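News from the software bench

Well, the new planner is in! Those of you who read the last newsletter will remember me grumbling about Kotov, our old motion planner, and how it liked to take the scenic route between two points that were practically touching. We've now moved the arm over to Etano, and I've spent most of March 2019 finding out what it does differently.

The short version is that it's quicker and a lot less fussy. I ran the same set of 587 pick requests through both planners, and Kotov gave up on 324 of them when I switched on the stricter wrist limits. Etano gave up on 6. I did run it again to make sure I hadn't left the limits off (I have form for that).

Most of the work since then has gone into the collision model – the simple shapes the planner wraps round the hand so it knows what it mustn't bump into. Our old one treated everything below the wrist as one fat cylinder. Safe enough, but hopeless for reaching into a tight corner. So I've been redrawing it bit by bit, with a curved shell for the housing, a slim shape for the finger and a soft margin for the cable.
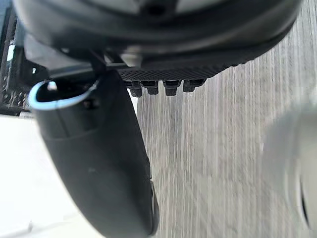
The wrist camera's view on the move, with the blue cable looping out beside the finger.

That cable loop is the awkward part. It bulges out to the left, and a model that hugs the finger too closely forgets all about it. I've given it its own little box for now, with a bit of slack on the outside. Tài Cao would like a proper bendy model that changes with the wrist angle, and he may well be right, but I'd like to see the box fail first.

The other job is the self-filter, which tells the perception side to ignore any pixels belonging to the robot. It kept nibbling at the edge of the housing and passing the leftovers on as obstacles, so the arm would stop dead to avoid itself. I've labelled 2532 frames by hand and my eyes have gone square.

Both changes are on the Budton branch if you'd like to try them. Please keep the speed cap on, and send me your logs when it does something daft. I'm hoping to merge in May, once the cable box has had a proper hammering.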